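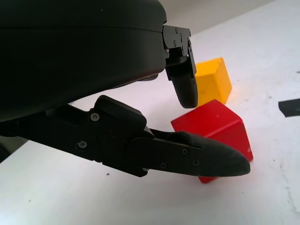
Pinza negra, vista de cerca.

Preguntas frecuentes sobre el recuento vecinal de murciélagos de Carerville

¿Sirve para algo que cuente yo, que no distingo un murciélago de un vencejo?
Sirve para menos de lo que dicen los folletos. Un recuento suelto no demuestra nada. Varios hechos desde el mismo punto y a la misma hora ya permiten comparar, con cautela.

¿Es verdad que hay más murciélagos que antes?
No lo sabemos. El año pasado se publicó que la colonia de Stillham tenía 700 ejemplares. Belmiro Quintela revisó las hojas de campo y solo pudo respaldar 273. El resto venía de contar dos veces a los que entraban y volvían a salir.

¿Cuánto dura una sesión?
Desde la puesta de sol hasta que pasen diez minutos sin salidas. Si se cansa antes, apunte la hora y váyase. Preferimos una hoja corta a una rellenada en casa.

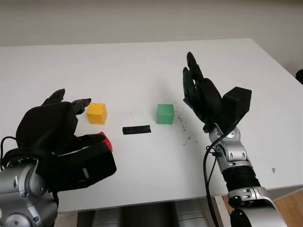 Mesa blanca junto a la pared.

¿Puedo usar una aplicación que identifica especies por el sonido?
Puede, pero no anote la especie solo porque lo diga el teléfono. Guarde la grabación y mándela. Neelam Sengar las escucha todas y descarta bastantes, sobre todo las de grillos.

¿Las cajas refugio funcionan?
Depende de a quién pregunte. De las que se colgaron en Brimine, 3 siguen vacías desde mayo. Quien las vende le dirá que hay que tener paciencia. Quizá.

¿Y si no veo ninguno?
Envíe la hoja igual, con un cero. Casi todo el mundo se la calla, y así salen luego los titulares alegres.

¿Quién se queda con los datos?
Los guarda Chenxi Tang y cualquiera puede pedirle copia. No se publica la ubicación exacta de los refugios.

¿Debo tocar uno que encuentre en el suelo?
No con las manos desnudas. Avise al centro de recuperación de fauna de su zona y siga lo que le indiquen.

Última revisión: 25 de agosto de 2024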